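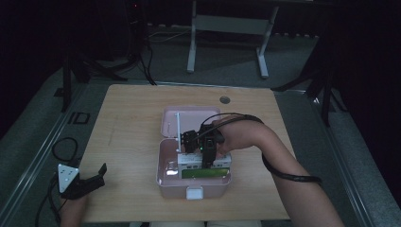
Small electronics in a hinged box, lid folded back. Pink plastic, latch at the front.

Storing little gadgets so you can find them again

Got a drawer full of chargers, routers, baby monitors, whatever? Same. Quick notes, more when I get a minute.

Shallow box with a hinged lid. Loose lids wander off. Pencil box size does for most things, bigger is just a junk drawer with a latch.

One device per box. Two if they're really small and you wrap them.

Antenna: fold or unscrew before you close up. If it does neither, get a deeper box, dont force the lid. Snapped one in July that way, 15 dollars gone.

Cord goes in a zip bag with the name of the thing on it. Tape works too. Masking tape, not the clear kind, it goes gummy.

Batteries OUT. Wipe the contacts with a dry cloth if they look chalky.

Open the box flat on a table with the latch facing you. Lid folds away from you and you've got both hands for the device.

Label the short end and the top. Vasiliki Rallis wrote in to say she labels the bottom as well, for when they get stacked upside down by kids. Good one, stealing it.

Weak latch? Wide rubber band. Check it once in a while becuase they rot.

Next time: the cord bin. It's bad in there.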